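Keltuvness Shift Handover Terminal

Wall-mounted time clock for sites with overnight staff. If a relief has not badged in 5 minutes after shift change, the unit alerts the duty manager and logs the overrun as paid time. Stores 60 days of punches offline – no network needed.
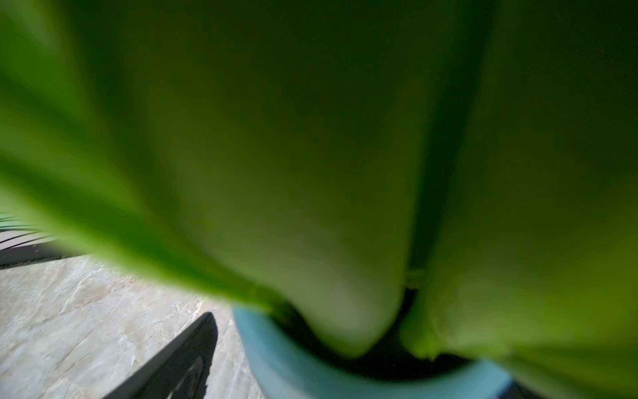 Ghassan Moussa wrote in October that the second alert should go to a regional manager, as his first one often went unanswered. Firmware 2 adds this.

Badge capacity: 70 per unit. Power: wall adapter, included. Mounting screws sold separately.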